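3.2 Where people eat when they eat alone

I went into the Senthorpe interviews expecting to hear about trays and sofas. What I got, over and over, was the table. Arnel Cabanatuan and I talked to 12 people who live by themselves, and most of them still lay a cloth for a meal they'll finish in ten minutes - one woman irons hers! Patterns came up a lot too, fruit especially, and I kept hearing that a plain cloth "feels like a restaurant." Figure 2 gives an idea of the sort of print people meant.

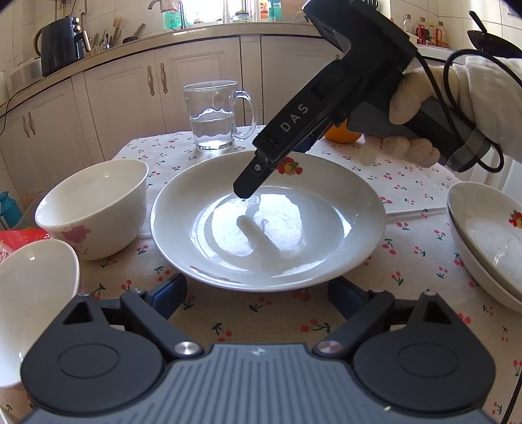
Figure 2. White tablecloth with a cherry and leaf print, with a plate and a glass mug of water.

3.3 What the diaries added

The meal diaries were messier, and I liked them more. Lilibeth Soriano coded all 600 entries by hand, and she found that breakfast hardly ever got the cloth. Supper nearly always did, even when it was toast.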